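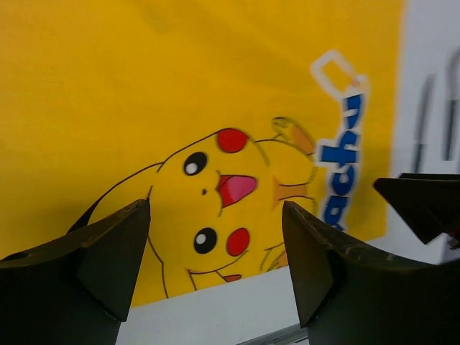 Yellow Pikachu-print sheet laid flat on a pale tabletop.

Home | Products | Newsroom | Support | Contact

Madia Publishes Flat-Folding Specification for Printed Children's Textiles

MURNBRIDGE, February. Madia, a supplier of folding tables and storage fittings for household and rental laundries, has released Onedow, a written specification for sorting, folding and storing printed children's textiles. The specification covers pillowcases, small blankets, play sheets, bibs and drawstring bags. It is available to laundries, nurseries and private households without charge.

Onedow sets out a fixed order of work for items that carry a large single print. Items of this type are commonly folded through the middle of the design. On repeated storage the crease falls in the same place, and the ink layer can crack or lift along the line. The specification moves the first fold outside the main part of the print wherever the dimensions of the item allow it.

"A striped sheet can be folded anywhere. A sheet with one large face on it can't," said Romana Lukáč, head of product at Madia. "We wrote down where the first fold goes, how the piece is turned, and which side ends up on top of the stack. Most of the document is about the first fold."

The specification is divided into four parts.

Part 1, Surface. The item is laid flat on a clean, light-colored, smooth surface with the print facing up. A light surface is specified so that the edges of dark or strongly colored fabric can be seen while they are being aligned. Textured mats and quilted ironing covers are excluded.

Part 2, Inspection. The operator checks the printed side for stains, lifted ink and open seams before folding. Marks on single-color areas are to be looked at under even light, as shading in the cloth may be mistaken for soiling. Items with lifted ink go to a separate pile and are stored rolled with the print outward.

Part 3, Folding. The print may lie in any direction on the table. The operator locates the long edges, folds the plain margins under, and then folds the remaining width around a card insert. Where a crease across the print cannot be avoided, it is placed over a plain area of color and kept clear of outlines. Pressing by hand is permitted. Ironing directly on the print is not.

Part 4, Storage. Folded items are stood on edge in shelf bins with a section of the print facing out, so that a child or a member of staff can identify them without unstacking. Stack pressure is limited by the bin width. Items are refolded on a different line after each wash.

The method was tested at the Gajdoš laundry in Murnbridge, which handles bedding and soft goods for nurseries and short-stay rentals. The trial used 400 printed items, which were folded, stored, washed and refolded under the draft specification. At the end of the trial, 82 percent of the items showed no visible crease line across the main print. In a comparison group folded by the laundry's earlier method, the figure was 77 percent.

"The difference is moderate, and we are publishing it as it stands," said Eduard Polák, who supervised the trial for Madia. "Thin polyester gave the clearest improvement. Heavy cotton showed little change. Coated sheets need a separate instruction, and that will be in the next revision."

Upendo Kioko, shift manager at Gajdoš, said that sorting time fell once the bins were in use. "Staff were pulling out whole stacks to find one character. Now they read the edge of the row. Folding takes a little longer per piece during the first week, and then it evens out."

Madia has printed 2,000 copies of the specification as a laminated table card. The card shows the fold sequence on one side and the inspection list on the other. Copies are being sent to existing customers with their regular orders. Other laundries and nurseries may request a card from the Murnbridge office, and households may collect one at the service counter.

The card insert described in Part 3 can be cut from ordinary stiff cardboard. Madia also supplies inserts in three widths, along with matching shelf bins. Use of Madia products is not required to comply with the specification.

Press inquiries: Vlasta Kollár, Communications, Madia, Murnbridge
Technical inquiries: Eduard Jurčo, Textile Handling, Madia, Murnbridge

Last updated: February

Contact | Copyright Madia. All rights reserved. | Back to top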